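Balstead Regional Hospital
2024-06-20
A thread on preparing for a planned operation at Balstead. Please share it with anyone who has a surgery date this fall. (1/9)

Balstead Regional Hospital
Your pre-surgery visit is now held at the Partanen Building, second floor. Bring a list of every medicine you take, including vitamins and anything bought without a prescription. (2/9)

Balstead Regional Hospital
Last year our nurses completed 2,322 pre-surgery visits. The most common cause of a delayed start was an incomplete medicine list. (3/9)

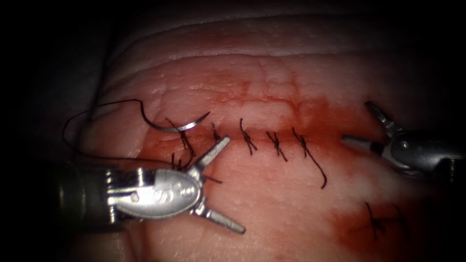
Balstead Regional Hospital
Your surgical team will tell you when to stop eating and drinking. Follow the times on your own letter, even if a friend or relative was told something different. If you have lost your letter, call the number on your appointment card. (4/9)

Balstead Regional Hospital
Arrange your ride home before the day of surgery. Patients who receive general anesthesia may not drive themselves or leave alone by taxi. The Evex shuttle stops at the main entrance every 60 minutes and accepts one companion per patient at no charge. (5/9)

Balstead Regional Hospital
Parking: the Wakel Street garage will close for repairs in October. The north lot will have 100 spaces set aside for surgical patients and their families. Please keep your parking ticket and have it stamped at the front desk. (6/9)

Balstead Regional Hospital
"We would much prefer a phone call the week before to a question at the door," said Dilek Sarıgül, Director of Patient Services. "No question is too small for our nurses." (7/9) 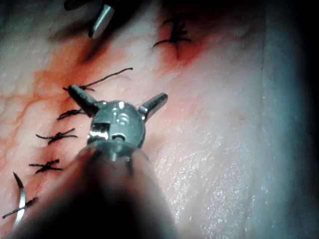
A surgical instrument near a line of sutures.

Balstead Regional Hospital
Interpreters are available in 16 languages, in person or by phone. Request one when you confirm your appointment. Family members are welcome to attend but will not be asked to interpret. (8/9)

Balstead Regional Hospital
Printed copies of this guidance are available at the front desk and at all Balstead clinics. Large-print copies can be mailed on request. (9/9)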